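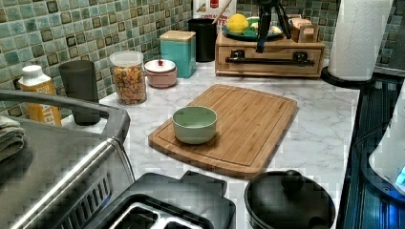

Home | Clinics | Patients | FAQ

Hartley Hearing Clinic — Frequently Asked Questions

Do I need a referral?
No. Adults may book directly with the Lellport office.

How early should I arrive?
Please arrive 15 minutes before your first appointment.

Who reviews my hearing test?
Patricio Zabala, audiologist, reviews all adult results. Copies are sent to your physician on request — please sign the release form.

Contact | © Hartley Hearing Clinic | Back to top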